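Fanora Opens Second Home Cooking School in Skivwood

SKIVWOOD - Fanora, the organizer of home cooking courses, is pleased to announce the opening of its second school in Skivwood this December. The new school will offer 161 evening and morning lessons in its first year, and we hope to welcome 600 students of every age.

The lessons are taught by Seon-mi Geum and Mahnaz Moradi, who prepared the program together during the last 2 years. Students will learn soups, rice dishes, pickles and simple breads for the family table.

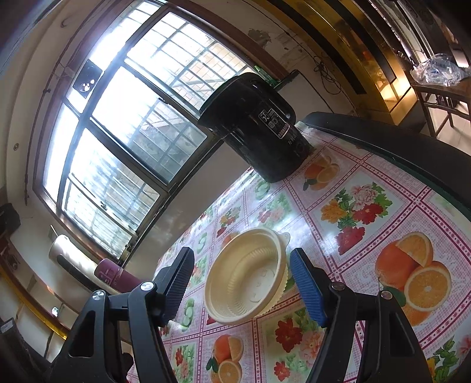

Each course has eight lessons and finishes with a shared dinner, to which students may invite one guest. The recipe book is included in the fee. Beginners are very welcome - no experience is necessary.

"Many people told us that they wish to cook at home but do not know how to start," said In-ho Jang, director of Fanora. "We would like to help them with patience."

Registration is open now at the Skivwood office, from 10 a.m. to 6 p.m.

Press contact: Jessie Crichton, Fanora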